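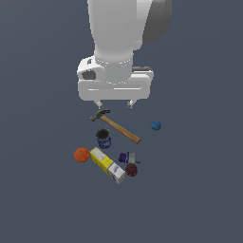

A white robotic arm with its gripper open, in a computer rendering.

Stop Putting the Ending on the Back Cover
By Maja Wasilewska
2024-07-17

I bought a novel in February at the shop on Dalbridge Road and made the mistake of reading the back before I paid. The book is called The Salt Ledger, by Elfriede Strebel, and it is written for readers of twelve and up. The back told me that Anneke's brother is missing, that the family says he drowned, and that Anneke will find out he has been living two towns over under another name.

She finds that out on page 212. The book has 240 pages.

I read it anyway and I liked it. But for most of those pages I was waiting for a girl to learn what I already knew. There is a chapter where she goes through his coat pockets and finds a bus ticket, and it should have made my stomach drop. I thought, yes, two towns over, and kept going.

This happens more with books for teenagers than with any other kind. Blurbs for adult thrillers are careful. They give you a body and a detective and then stop. A blurb for a fourteen-year-old will give you the setup, the middle, and the lesson. I think the reason is that it isn't written for the fourteen-year-old. It is written for the parent, the aunt, the teacher with a class set to buy, and those people want to know what is in the thing before they hand it over.

I have some sympathy for that. I worked in a school library in Castach for 11 years and had to answer for what was on the shelves. A parent once asked me whether a book about a house fire ended with the dog alive, and I told her, and she took it home. She needed to know. Her son didn't, and he would have found out from the back of the jacket if she hadn't.

The two jobs ought to be separated. Put the full summary on the publisher's website, in the catalog, in the teaching notes. Make it as long as you like. List everything a worried adult could want to look up. Then leave the cover to the reader, who needs to know who the book is about, where it happens, and what has gone wrong at the start.

Soltard, the small press that does the Slamet Santoso books, more or less works this way already. The back of The Lantern Year is four sentences long and covers only the first chapter. I gave that book to my niece, who puts down most of what I give her, and she rang me at ten at night to ask if I knew what was in the well. I did know. I said I'd forgotten.

The usual argument against me is that young readers have too much else to do and won't pick up a book unless they are told what they'll get. Lorcan Ó Ceallaigh made this case in the Dudek newsletter last winter. He said a vague cover is a cover that gets put back. He has sold books for a long time and I haven't, so I take him seriously. But a short blurb doesn't have to be vague. "Anneke's brother is missing and his coat is still on the hook" tells you a good deal. I would pick that up.

The other argument is that a good book survives being spoiled. That's true of the books I reread. It isn't much comfort on a first reading, and a reader only gets one of those. Adults who say plot doesn't matter have usually had thirty years of plots already.

Reviewers are no better, and I include myself. I went back through my old columns and found one, on a Margaux Chevalier novel, where I used 71 words to give away the identity of the stepfather. I had 800 words to fill and nothing much to say about the prose. That was lazy, and I apologize to anyone who read it before the book.

The Salt Ledger is due out in paperback in the fall. I hope somebody at the publisher takes a pen to the back of it and crosses out the last two sentences. Until then, if you are giving it to a kid, put some brown paper around it.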